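The Small Coin Problem

By Čestmír Ondrejka

My mother kept a drawer in the kitchen which she called the drawer of everything. It had buttons, stamps, a key to a bicycle we no longer owned, and foreign money from places where my uncle had worked. Once a year she emptied it on the table and put each thing where it should live. This took her one evening, with the radio on. I think of that drawer whenever somebody tells me that the household robot is coming soon.

I have heard this promise since I was a student, and I am now past the age when one is called young by anyone except a doctor. In March I had again a long discussion about it with my friend Hubert Mazurek, who worked for many years in the packing hall at Wendt and has seen machines arrive and also seen machines leave. Hubert believes that the factory will be finished first and the home never. I believe something less clear, and I want to try to explain it.

Let us take a very small chore. There are some poker chips on a table and they have to be picked up and put away. A child of four can do it, and will do it gladly if you let her keep one. For a machine with two hard fingers it is a serious matter. A chip lying flat offers almost nothing to hold. The fingers must come down to the height of the table but not into the table, and they must close on an edge which is only a little higher than the surface. If they come too high, they close on air. If they come too low, they press on the table, and something must give way.
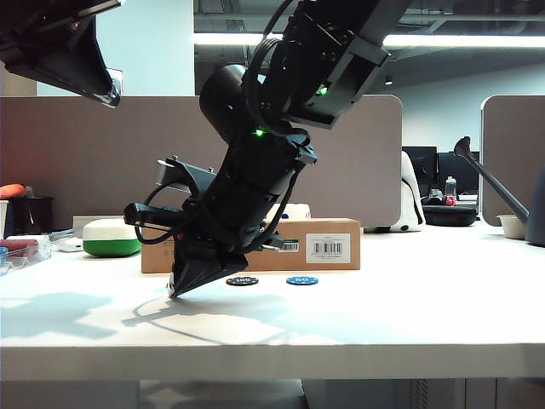 Vol. 12, No. 3

You and I do not lift a coin from a table in this way at all. Watch your own hand when you do it. Most people drag the coin to the edge and let it fall over into the palm, or they press one side with a nail so that the other side comes up. We cheat, and we have cheated for so long that we do not know it. The skin of the finger is soft and a bit sticky, and it tells us at once when the coin begins to slide. Many robot fingers are far poorer in this respect. They depend on the eye, that is on the camera, and the camera is often blocked by the arm exactly when it is needed most.

Antigoni Michailidis, who teaches mechanics to apprentices and has a low opinion of essays like mine, told me that I exaggerate. She says that picking up a flat disc was solved long ago, with suction, and that every sorting line does it all day. She is right. If I have 1,000 discs of the same size arriving in the same place, I buy a suction cup and I go for lunch. But the drawer of everything did not contain 1,000 discs. It contained one coin, then a ribbon, then a pair of scissors, and the suction cup is not a good friend of the ribbon.

Here is where I disagree with Hubert also. He speaks of the factory as if it were one thing. At Wendt there was the line, where machines did well, and there was the bench at the end of the line, where people dealt with whatever the line had not understood: the torn carton, the label on the wrong side, the part that had been returned with a coffee stain. That bench was a kitchen table in all but name. When the firm Gerkwood later took over the hall, they automated the line even more, and the bench became longer. Hubert told me this as an argument for his side. I heard it as an argument for mine – the difficult border does not go between home and factory, it goes between the sorted and the unsorted.

Look at what stands on any desk where people work. 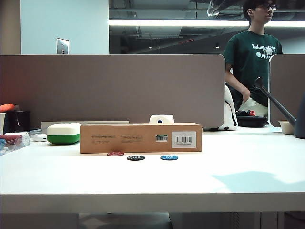

Page 41

A computer mouse, a cup, a cardboard box with a barcode, a bowl, and three chips, a red one, a black one marked 100 and a blue one marked 50. A person stands behind the divider, busy with his own matters. I find this more honest than the films that companies like to show, in which the kitchen has one apple in it. Real tables are full of things which are not part of the task, and the machine must know to leave them in peace. My mother knew that the radio did not belong in the drawer. It was never explained to her.

So, can machines do our chores yet? My answer is that they can do some pieces of some chores, in a room they have been taught, and that this is already more than I expected to see. Percy Tamayo, who lives above me and reads everything on this subject, says I am like a man who complains that the dog plays chess badly. Perhaps. But if somebody wants to sell me the dog as a chess partner, I am allowed to look at how it plays.

What I would like is a different kind of number. When a new machine is presented, we are told how fast it moves and how much it can lift. I would like to be told how many times out of 100 it picks up a flat thing from a table it has not met before, and what it does the other times. Does it try again? Does it stop and wait? A helper who fails 40 times and tells me is more useful in my house than one who fails less and hides the coin under the sofa.

My mother's drawer is now with my niece Zuzana Kubíček, who has not emptied it since she received it. She says she is waiting for the robot. I told her that the radio still works.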